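Judel Foam Blocks - README

Contents
1. What this folder covers
2. The blocks
3. The box
4. The table
5. File layout
6. Labels
7. Known problems
8. Terms of use

1. What this folder covers

Judel is a small collection of recordings about one plain activity: foam blocks and an open box on a table. It is the second object set in the Koltum series. The first, Nemska, used kitchen sponges and is kept in its own folder with its own README. The two share a file layout and a label format, so anything written to read Nemska will read Judel without changes.

There are 54 recordings. Each one is stored with its label file and a short text note. Most notes are a single line, and a few are empty.

2. The blocks

The blocks are soft craft foam in purple and blue. They came from Vandenberghe as offcuts and were trimmed by hand, so no two are quite the same. Colors are named the way most people would say them. A pale lavender block is "purple" in the labels even where the light pushes it toward blue, and a periwinkle block is "blue."

Surface matters more than we expected when we wrote the first version of the labels. Some blocks have clean faces and soft edges. Others have torn faces with layered lines running across them, or a corner with a chunk missing. We kept the rough ones in. A block with a missing piece still counts as one block and has the same label as a whole one, plus the tag "torn."

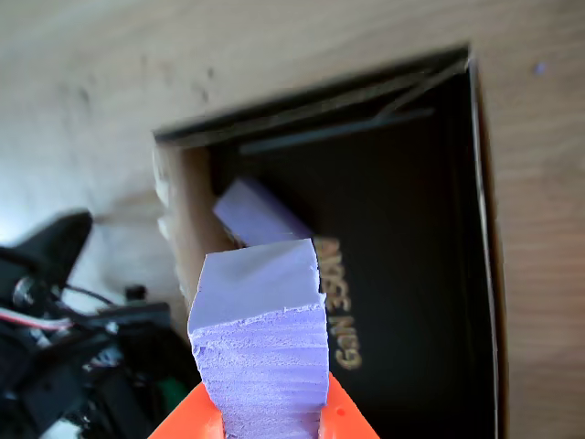
Reading time: 3 min

3. The box

The box is open at the top and has a black floor with large gold or tan capitals printed on it. Brown cardboard shows on the inner wall. The lettering is part of the box and has no label of its own. Blocks often cover some of the letters, so please don't use the print as a fixed reference point for measuring where things are.

A block in the box may lie flat or lean against a wall. Both are labeled "in_box." If a block leans, the tag "tilted" is added. We don't record the angle.

Where one block hides part of another, both are labeled if any part of the second can be seen. The hidden one gets the tag "partial." The outline stops at the visible edge - we did not guess at the rest.

4. The table

The tabletop is brown wood with long grain lines. The grain is easy to see and can look like an edge to simple line finders. If you are working on outlines, try the color channel first. The blue blocks stand out well against the brown.

Shadows are not part of a block. The shadow at the base can pick up a bluish cast on the wood, and early outlines took in a little of it. These were redrawn in version 3. If you have an older copy, replace the label files and keep the recordings, which did not change.

Things past the edge of the table are not labeled. Leave them out of any count of objects.

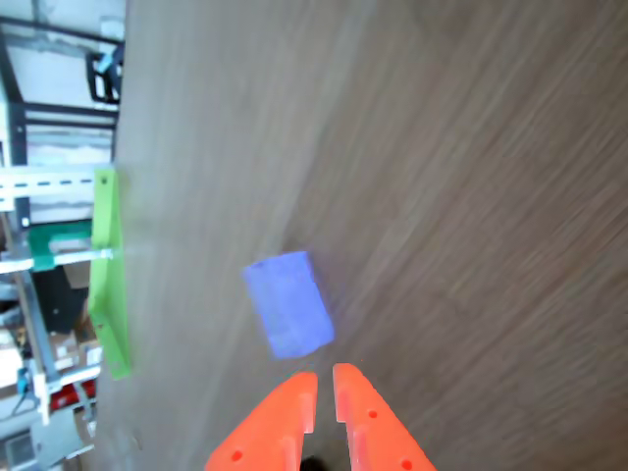

5. File layout

recordings/ - one file per recording, numbered from 001
labels/ - one file per recording, same number
notes/ - plain text, same number
splits/ - train.txt and test.txt
CHANGES.txt - what was changed in each version

The test list holds 5 recordings. The rest are in train.txt. The lists were drawn by hand to keep both colors in each.

6. Labels

Each label line has these fields, separated by tabs:

time - in milliseconds from the start of the recording
color - purple or blue
place - on_table, in_box, held or unclear
tags - torn, tilted, partial, or a single hyphen if there are none
outline - a list of points

Use "held" whenever a block is gripped, even if it is also over the box or touching the table. "Unclear" is for blurred moments where two people reading the same recording disagreed on the place. Lines are written every 100 milliseconds. Gaps mean that no block was in view.

7. Known problems

Blur is common when things move, and outlines in those stretches are loose.

Color names were given by eye. Purple blocks in bright light are the most likely to be wrong.

The notes use "cube," "block" and "piece" for the same thing. The label files only use "block."

8. Terms of use

Free for teaching and research. Keep this README with any copy you pass on, and name the version you used. Corrections to the labels are welcome - send the recording number, the time and the line as you think it should read.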